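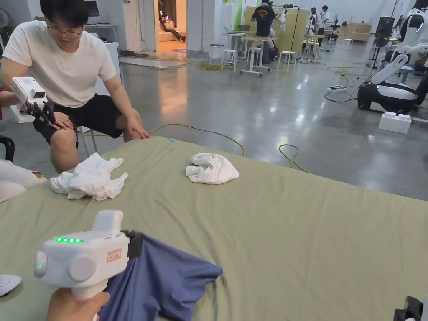 Two white cloths and a blue-purple garment on the green sheet

From: Lanwood Herb List
Subject: Re: calendula oil, fresh or dried petals?
Date: July 22, 2025

Hi all,

Quoting the question first so it doesn't get lost under my rambling:

> I've got more calendula than I know what to do with this year and
> want to try an infused oil for dry hands. One book says fresh petals
> only, the other says fresh petals will spoil the whole jar. Which is
> it? Also, do I have to buy a fancy oil, or is the olive oil in my
> kitchen OK? And how long does it keep? My elbows would like to know
> too.
>
> (Skin is a bit sensitive but I've never reacted to a plant that I
> know of.)

Dried! I'm firmly in the dried camp, and I got there the hard way. My first jar was fresh petals in sunflower oil, packed in tight because I was so pleased with my flowers, and by the second week there was gray fuzz all along the top. Water in the petals is the problem. I know some people wilt them overnight and have good luck with that, but I'd rather not gamble a whole bottle of oil.

I pick in the late morning once the dew is gone, whole heads, and lay them face down on an old window screen in the spare room. They're ready when the green part at the back feels crisp. Don't go by the petals, they dry ages before the middle does (I've been fooled more than once). The heads should feel a little sticky when you pick them, and that resin is the stuff you want, so I'd use the whole head and skip the plucking.

Kitchen olive oil is fine. It smells a bit like salad at first but that fades into the background. If you can't stand it, the sweet almond from Liria is lovely and light, though not for anyone with a nut allergy, so think about who you'll be giving it to.

Fill a dry jar loosely, cover the flowers with oil by a good inch, lid on, and leave it 6 weeks in a cupboard. I used to put mine on a sunny windowsill and the oil went off faster. Give it a shake when you remember. Strain through a clean cloth, let it settle overnight, and pour off the clear part. Mine from last May smelled fine right through winter in a dark bottle. If yours ever starts to smell like old crayons, toss it.

About sensitive skin: calendula is in the daisy family, so if ragweed or chamomile bothers you, go carefully. Put a dab inside your elbow and wait a day or 2 before you slather it on. And please don't put it on anything open or infected, that's a question for a doctor or a pharmacist and I'm neither.

Does it work? My hands are much happier with it than without, but plain oil helps dry skin all by itself, so I couldn't swear to how much is the flowers. I also like the Wannasri balm from the drugstore when I'm too lazy to strain anything, and it's a better thing to carry in a bag.

If you still have plants to spare, I'd love some seed from the really orange ones. Mine came from the Skalside swap and they've all drifted toward yellow. Happy to trade for lemon balm, which has taken over the entire bed by the garage and is now heading for the gate!

Off to turn my screens.

--
Lanwood Herb List
To leave the list, reply with "unsubscribe" in the subject line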